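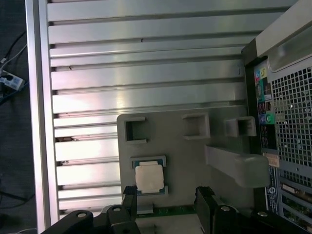

The robot at Troltell has been trying to learn about processors since November, and its education so far consists of watching a person do it for the robot, by remote control, very slowly.

That is the job, more or less. An operator sits at a bench with a pair of handles that look like they came off an exercise bike. Whatever the handles do, the arm does. Squeeze the left grip and two black fingers close over an old desktop computer with its side off. Every motion is recorded, along with whatever the small camera by the gripper happens to be looking at. When the operator has finished the task, or given up on it, a foot pedal ends the recording and another one begins. The company calls each recording an episode, which makes it sound as if something is going to happen.

I tried it for an afternoon. Something happened in very few of mine.

Troltell takes computers apart. It has done so for years in a low building behind a tile warehouse, mostly for offices clearing out a floor of machines at once. Much of the work is dull and goes quickly by hand: side panel, cables, drives, memory, processor, next. The idea of handing some of it to a machine has been floating around the place for a long time, and the reason it stayed afloat is that no two computers are put together the same way. An automatic line that knows exactly where the screw is will do well until the day a manufacturer moves the screw.

So the company went the other way and started a project called Rebane, in which nobody programs where anything is. The software is shown examples, a great many of them, and is expected to get the hang of it. If you have ever taught a teenager to load a dishwasher you will see both the appeal and the problem.

The examples have to come from somewhere, and the somewhere is a room with carpet. I had pictured a lab. Rebane got the old sales office, and the tower cases lie on their sides among the cables while the arms lean in over them. Seen from the gripper's own camera, an ordinary PC becomes surprisingly grand. The heat sink is a great ridged silver hillside, throwing light back in stripes. The audio jacks down the rear panel, teal and pink and yellow, are the most cheerful thing for miles. The processor itself is a small pale square sitting in a gray holder, and you spend a lot of time staring at it through the gap between two fingers, wondering why your hand is over there when you wanted it over here.

Depth is the hard part. Left and right come back to you in a few minutes, but down is a rumor. My first try at picking up the chip stopped well above it and closed with great confidence on air. My second pressed into the plastic hard enough for the arm to stop and sulk, which it does by going limp and beeping. The operator next to me, who had been kind until then, laughed.

The regulars are good at this in a way that is hard to describe and slightly annoying to watch. They don't hurry. They bring the fingers down beside the chip, pause, drift over, pause, and close. The pauses turn out to matter. Early on, the fastest people produced the worst examples, full of lucky swoops that the software copied faithfully and without the luck. A notice on the wall now reads SLOW HANDS, and under it someone has written a comment about the coffee machine.

A full shift is worth 100 episodes if the equipment behaves. Every 10 episodes the case gets moved a little, turned or nudged over, so that the software can't simply memorize one spot on the floor and call it knowledge. It did that once. For a week it looked brilliant, and then the cleaners shifted a case while vacuuming and it spent the next morning reaching with total conviction for a place where a processor used to be.

There is a long-running argument about mistakes. One side wants only clean recordings, on the grounds that you don't teach piano by playing wrong notes. The other side points out that a learner who has never seen a fumble has no idea what to do after one. The second side is winning. Operators now spend part of each shift botching things on purpose – gripping a corner, letting the chip slip back into its holder – and then recovering. This is harder than it sounds. People who have spent months learning to be careful do not fumble convincingly, and a few of the staged errors have the look of a soccer player going down in the box.

I was told my own fumbles were very natural.

Afterward, the recordings go through Ekska, the labeling tool, where someone watches them back and marks each one as usable, partly usable, or not. It takes the patience of a night guard. The person doing it on my visit had a sandwich in one hand and a finger on the number keys, and got through an entire stack of processor pickups without changing expression. Three of my episodes were marked usable. One of those was flagged with a question mark, and I have decided not to ask.

And does it work? It depends on what you came hoping to see. When they let the software run the arm by itself, it went down to the chip with a small hesitation just before closing, the same pause the regulars make. It missed. It backed up, paused again, and got it on the second try, then carried the thing toward the tray with the air of someone crossing a room with a full cup of soup. Of the 7 runs I watched, it finished four. A person with a thumb would have done all of them before the first was over, and everyone in the room knew it, and everyone leaned forward every time anyway.

The next task on the list is cables, which bend, and which the operators speak about the way sailors speak about certain stretches of water. A second arm has been ordered for it. In the meantime the cases keep coming in from the loading dock, and whoever is on shift picks one, lays it on its side, and puts a foot on the pedal.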